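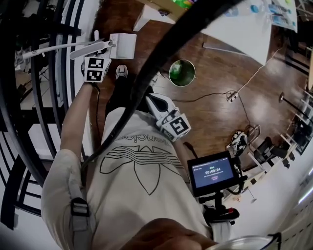 A reader in Binham wrote in after the last page to say that vinegar did nothing at all for her sweatshirts, that the collars still came out yellow, and what was she supposed to try next? Well! I have opinions on this, and I've spent most of the winter testing them on my own laundry, so let's get into collars, cuffs and everything light-colored.

First thing: vinegar is fine for towels that feel stiff. It's a poor choice for a greasy collar. What builds up at the neck is skin oil plus whatever you put on your face and hair, and oil wants soap. Plain dish soap, the clear or pale kind (blue has left a tint on me twice). Rub a few drops into the dry fabric with your thumb, all the way along the inside of the ribbing, and leave it for 27 minutes or a TV episode, whichever you remember. Then wash as usual. I was thrilled the first time I did this. A cream top I'd demoted to painting clothes went straight back in the good drawer.

For the old yellow that has been through the dryer a dozen times, go to oxygen bleach, the powder kind. Dissolve it completely in the hottest water the care label allows, THEN add the clothes. Undissolved powder sitting in a fold can leave pale spots on anything dyed. I soak overnight in the utility sink with a dinner plate on top to keep the sleeves from floating up.

Please don't reach for chlorine bleach on cream or ivory. It can strip the dye unevenly and you end up with a shirt that is white in some places and a sad banana color in others. It's rough on anything with spandex too, and that includes a lot of cuffs these days.

Prints

Turn them inside out, cold water, every single time. If the print is the rubbery kind, skip the dryer and hang the shirt by the hem. Never iron right on it. If you must iron, do it from the inside with a clean dish towel under the design, or the ink can stick to your ironing board cover (ask me how I know). Cracked prints can't be fixed, but they can be slowed down a lot, and less heat is the main thing.

Deodorant marks

Two kinds, and people mix them up. The white smears on the outside come off with a dry nylon stocking, just rub, it's wonderful. The stiff patches under the arm are a different animal. Make a paste of baking soda and water with a squirt of dish soap, work it in from the inside with an old toothbrush, let it sit an hour, rinse. Do it again if the fabric still feels waxy. Sometimes it takes me three rounds.

Stretched cuffs

Cotton ribbing can be coaxed back! Dip only the cuff in very hot water, squeeze it into shape with your fingers (let it cool enough to touch, please), and dry it on high with a hair dryer. It won't last forever, but I get a good 13 wears out of it before they start sliding down into the dishwater again.

Drying

Sun is a great free brightener for plain white cotton. For cream I'd use shade, or you may lose the warm color you bought it for. Knits go flat. I picked up a folding mesh rack at the hardware store in Nolutley and it lives behind the bathroom door now, best purchase of the year so far.

And use less detergent, everybody. Half the dinginess I see in light clothes is old soap that never rinsed out. Fill the washer with a load of "clean" towels and no detergent, stop it partway and look at the water. If it's sudsy, you've been overpouring. Two tablespoons is plenty for a normal load in my machine, and I have hard water.

Updated 17/02/2020. I added the bit about cream fabric and shade, and fixed the soaking directions, which had left out the part about dissolving the powder first. Grease on work jackets is coming in March, along with the zipper tips I keep promising. If you've got a good trick for beeswax on flannel, send it along, I'm stuck on that one.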